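Re: [wanddale-predictor] Points system and November fixtures

Gaétan Pelletier wrote:

> Can somebody tell me where the Wanddale predictions table stands on
> away draws? I had Boersma down for 1-1 at Nusten and got one point,
> and I thought an exact score was worth 4. Also, are we picking the cup
> tie in November or only the league games? I have not seen it on the
> list of fixtures.

Gaétan, you're right about the 1-1. An exact score is worth 4, home or away, draw or not. I typed your pick in as 2-2, so the table gave you one point for the result only. I have fixed it and the new total is up. You go past two people and are now third.

For anyone who joined after the summer, the points are the same as last season. Exact score is 4. Right result with the right goal difference is 2. Right result only is 1. A draw with the wrong score counts as result only, even though the goal difference is technically right. We argued about that last year and voted, and I don't want to open it again before spring.

The cup tie is included. It was missing from the fixture list because the date had not been confirmed when I sent it out. Pick the score after 90 minutes. Extra time and penalties don't count.

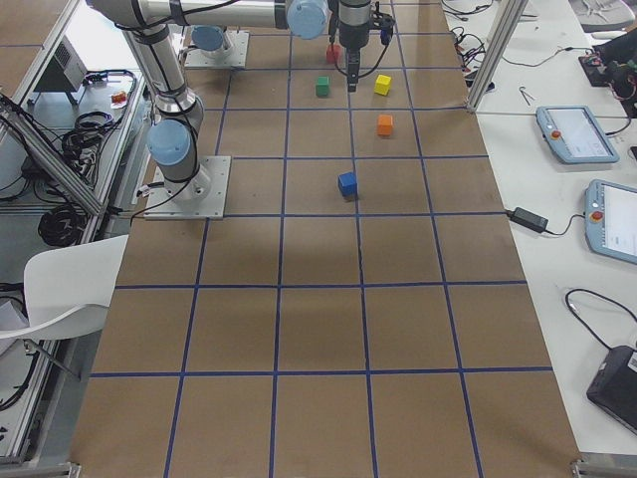

Now the preview, since a few of you asked for it early. Boersma go to Dokotwood, and I would be careful with the home side. They have won two of their last six and both wins came against teams in the bottom four. They play a very fixed shape and the midfield hardly moves out of it. If you ruled the field into squares, like the blue tape on the brown paper there, you could put a name in each square and be right most of the afternoon. That makes them hard to score against early on, but once they go a goal down they don't have another plan. Boersma have scored first in every away game so far. I am going 2-0 Boersma.

Nusten at home to Wanddale is harder to call. Nusten have the better record, but their first-choice keeper has a hand injury and the backup let in three last time out. Wanddale score most of their goals from corners, so that matters. Against that, Wanddale have not won at Nusten in the time I've been running this list. The last four meetings there were two draws and two home wins, all low scoring. The crowd was given as 1407 for the last one, which is big for that ground, and I expect something close to it again if the weather holds.

I have 1-1. If the regular keeper is passed fit I would change that to 2-1 Nusten, and you are free to do the same up until kickoff. Just send the change to the list and not to me directly, so everybody can see the time on it.

The cup tie is Dokotwood against Nusten, at Dokotwood. Both managers rested players in the last round. Nusten used a back three with two teenagers in it and still won comfortably. I would lean toward Nusten by one goal, but don't put much weight on it until the teams are out.

A few people have asked about the odds. The local book has Boersma as clear favorites and the Nusten game close to even. I don't see any value in the Boersma price. The draw at Nusten is the only one I'd look at. This list is for points only, so if you bet on any of it that's your own business.

What I need from each of you for November:

1. Your three scores, home team first, in one message. Put your name in the body, because two of you share an email address and I have mixed them up before.

2. Your season entry if you haven't paid it. The pot is at 300 and it will be split the same way as last year, with the larger share to first place and the rest to second.

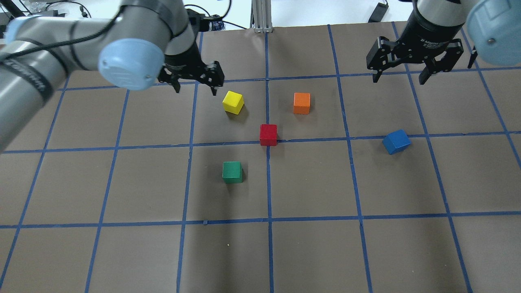 3. A yes or no on adding the reserve league after the new year. It would mean roughly twice as many games to pick. I can keep up with the table if people send their scores on time, but I won't chase anyone.

Scores are due by 2 in the afternoon on the day of the first game. Anything later counts as zero for that game, but the other two will still stand if they haven't kicked off.

Gaétan, please check your August scores too while you're at it. I was typing from the same sheet.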